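Square table in a shared workroom, is there any point in treating the top?

Posted in Furniture & Small Spaces
1010 views, 3 answers

Manuela Grasso

I need some opinions from people who have lived with one of these, because I've been given three sets of advice and I don't trust any of them.

We have a big shared workroom with a bare concrete floor, scuffed all over, and in it is one square table on a dark metal base. The top is a light blue-gray. It gets used for everything. People work at it, people put their dishes down on it, and whoever comes along next pushes the dishes to the far side and carries on. I eat at it too, so I'm not claiming to be better than anyone.

The trouble is the top. I don't know what it's made of. The man I bought it from said it was "treated," and when I asked treated with what, he said it was a very good treatment. I paid 95 dollars for it, used. There are faint rings on it now that I can see when the light comes in low in the late afternoon, and they don't come off with dish soap. One person told me to wax it. Another told me to oil it, which sounds wrong for something that may not be wood at all. The third told me to buy a bottle of Futano surface restorer, and that one happens to sell it.

I've also been told that the real fix is a "dining zone," meaning a second table for food only. I've read a dozen pages about zones. Every one of them seems to be written by somebody with a room twice the size of mine and no power strips on the floor. Where would a second table go? There are cables on one side, cabinets along the wall, and chairs wherever people left them.

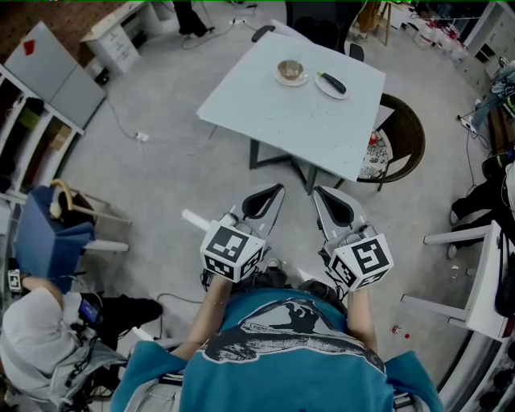
Ilango Bhat wanted to know why a saucer under a bowl wasn't already enough, and whether I'd ever found a fresh ring after a meal where everybody used one. Fair point, and I hadn't thought to check. I've been looking since Tuesday and haven't found a new ring yet, but a few days doesn't prove much, and there's an oval plate that goes straight down on the surface with nothing under it.

So, my questions. Does any product on a top like this do anything that a damp cloth doesn't? Is there a way to find out what the surface is without wrecking it? And has anybody made a food-and-work table function in one room without buying more furniture?

I'd also take opinions on the seating. At the moment it's a black office chair at one side and a round wicker chair at another, with a patterned cushion in white, black and red. I like the wicker chair very much but I have my doubts about it as a place to eat from.

Please don't tell me to get a glass cover. I had one on a desk once and spent my life wiping it.

Fouad Nimri

I'd be suspicious of anyone who names a product before asking what the surface is. That goes for your seller and it goes for most of the replies you'll get on any site, this one included.

Start underneath. Turn it over or get down on the floor with a flashlight and look at the bottom of the top. Most people skip this. If the underside is the same material and color all the way through, you've learned something. If the underside is bare board with a finished edge around it, then what you have is a thin skin on top, and no oil in the world is going to soak into it. It will sit there and get sticky, and then you'll have crumbs stuck to it as well as rings. If it's painted wood, you'll usually find a drip or a missed patch somewhere near the base, where whoever painted it got tired.

Then do a water test. One drop near a corner, leave it 40 minutes, wipe it off. If there's no mark at all, your surface doesn't care about water and the rings came from something else — heat, or grease, or a cleaner that somebody sprayed and didn't wipe. If the drop leaves a dark spot that fades, the finish has worn through there and you have a real question about refinishing.

About the rings you have now: baking soda mixed with a little water, on a soft cloth, no pressure, in a place you don't mind losing. I say that because it can dull a shiny finish, and I have seen people fix one ring and end up with a pale patch the size of a dinner plate. If they only show in low sun I'd leave them. I have a kitchen table with worse and I've stopped looking.

As for Futano, I can't tell you it's bad. I can tell you I bought a restorer of that type once, a different make, and it looked wonderful for a couple of weeks. Then it looked like the table did before, except that it smelled of oranges.

Primo Bassi

wax it. My mother waxed everything and she never had rings. two coats a year, one before the holidays and one in September. Doesn't matter what its made of, wax is wax

Also a tablecloth

Italo Rinaldi

I can't go along with the wax answer. Wax on a top that people write on and slide things across gets smeary, and if it's a hard manufactured surface the wax has nothing to hold on to. It may well have worked on Primo's mother's table, which I'd guess was wood.

I want to answer the other part, because I think the surface is the smaller problem. We had the same arrangement for years, one table in a room that was mostly for work, and I tried more or less everything that gets recommended. Some notes, for whatever they're worth to you.

The dining zone idea: I did try it, with a folding table. It was up for a month. Then there were papers on it, and then a box, and then we had two tables nobody could eat at. I don't believe in zones unless there's a wall between them.

Placemats: they work if they live on the table. Ours lived in a drawer, and people would not open a drawer for a bowl of soup. When I left a small stack in the middle they got used, mostly. Cork ones curl. Plain felt ones hold on to smells. The cheap wipeable sort have been the best of the lot and I don't like how they look.

A tray: this is the one thing I'd defend. One tray, big enough for a bowl and a plate together, kept on the table all the time. All the dishes go on the tray. When somebody needs the table for work, the tray gets picked up in one go and taken to the sink, and nobody has to slide a plate along the surface to make room. Sliding is what scratches, in my experience, much more than setting things down. Carbone makes one that's well reviewed and costs 60 dollars, and I couldn't find a single thing it does that my secondhand cafeteria tray doesn't.

A rule about clearing up: we put one on the wall. It was followed by the people who already cleared up.

I'd add that the only time our table has been properly clean from edge to edge is before Pesach, when my wife empties the whole room and goes over every surface, legs and underside included. She uses hot water and a cloth. I've asked whether she wants anything stronger and she has never once said yes. It comes up very well, and that did a lot to put me off sprays, including the Jusen foam I'd been buying for no good reason I can remember.

On the chairs. The wicker one will be lower than you want for eating, they nearly always are, and a weave collects crumbs in a way you can't vacuum out without a brush. Sit in it and put your elbows on the table. If your shoulders come up, it's too low for meals. You could put a firmer cushion under the one you've got, but I tried that and it felt like sitting on a hat. The office chair is fine to eat from if the arms go under the table edge. If they don't, you end up perched at the front of the seat and dropping things. Measure that before you do anything else, it takes a minute.

The cables would bother me more than the rings, if I'm being blunt. A power strip on the floor near a place where people carry soup isn't something I'd live with. Mine is screwed to the wall now, at knee height. It looks ugly, and I should have done it years earlier.

If you do the water drop test that Fouad described, please post what happened. I've seen it recommended in a lot of places and hardly ever seen anyone come back with a result.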